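Koma — journal alimentaire et sommeil, version 6

Contenu

Le jeu de données réunit 1,249 journées de repas notées par des adultes inscrits au centre de nutrition de Fendcombe. Chaque ligne correspond à une journée : heure des prises, portions déclarées, boissons, heure du coucher, durée de sommeil estimée par la personne elle-même. Les journées comptant plus de 13 prises ont été gardées telles quelles.

Les noms et adresses ont été retirés avant l'export. L'âge est donné par tranche. 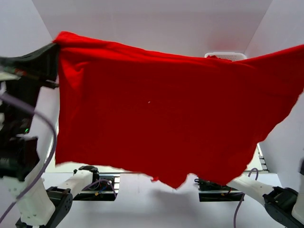
Les portions sont en grammes quand la personne disposait d'une balance, sinon en unités ménagères — bol, cuillère, verre. La colonne « source » indique lequel des deux cas s'applique.

Limites

Les grignotages du soir sont sans doute sous-déclarés. Le suivi durait 30 jours, et les derniers sont souvent incomplets. Ne pas utiliser ces données pour établir un régime individuel.

Fichiers

repas.csv, sommeil.csv, codes.txt

Contact : Beryl Tindall (saisie), Kieran Whiteley (codage)
Mise à jour : octobre 2026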